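Stop Buying Grippers by the Spec Sheet
By Wenche Boström

Most small shops pick a gripper by reading a table of numbers. Payload, stroke, grip force, cycle time. I did it that way for years, and I now think it is the wrong place to start.

In May we compared two sets of two-finger grippers on the same pair of arms, one from Fester and one from Vundico. On paper the Vundico wins on force and speed. I would have ordered it without a trial.

We ran 795 picks with each set. The items were everyday things: cloth, slim bottles, soft toys, blocks. With rigid blocks there was no difference worth paying for. With cloth the Fester missed 19 times and the Vundico missed 53. Its fingers are wider at the tip and they push a fold flat before they close on it. You will not find that in any table.

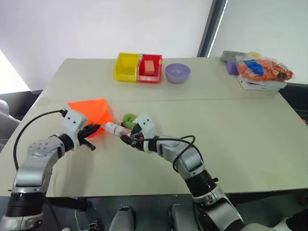 Bottles were a different story. A slim one rolls when it is touched off center, and both sets had trouble until we slowed the approach. That was a controller setting. Had we tested only one gripper, we would have blamed the fingers and gone shopping again.

Cables deserve more attention too. On a two-arm setup the wrists come close together, and a cable loop that is fine on one arm can catch on the other. We spent most of an afternoon rerouting ours. A seller's video with a single arm on a clean bench will not warn you about it.

I know the objection. Trials take time, and a shop with one engineer has little to spare. But the loan units cost us only shipping, and the price gap between the two sets was $3,891. Two weeks of testing is cheap next to that.

So ask for a loan before you ask for a quote. Bring your own parts, including the awkward ones, and write down every miss. If a supplier refuses to lend, go to the next one on your list.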